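Skisley Cable Management Kit, reviewed on a home humanoid build
By Nuria Seyoum
2025-04-06

I bought the Skisley kit in January for the humanoid I'm building at home. It cost $202 and comes with braided sleeving, hook-and-loop straps, red ties and two overhead hangers. Before this I used the cheaper Donby sleeves, which frayed at the ends within a month.

The hangers are the best part. With the line to the head coming down from the ceiling, I no longer step on it when I walk behind the robot. Mounting took an evening, mostly spent finding a joist. The straps hold well and can be moved, so I used one on the gripper hand too.

The sleeving is less good. It is stiff and too narrow for a full bundle at the shoulders, so my head wiring still hangs in loops over the back housing. Skisley sells a wider size separately – it should be in the box.

Nothing in the kit deals with cable on the floor. I still have a long black one running down from the hip, and I watch my feet.

The instructions are two pages and clear enough. I would buy the hangers again and get the sleeving somewhere else. Four out of five.
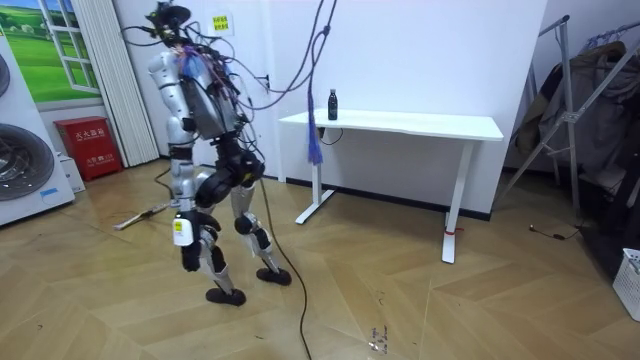

The build from behind, with the purple line coming down from the ceiling.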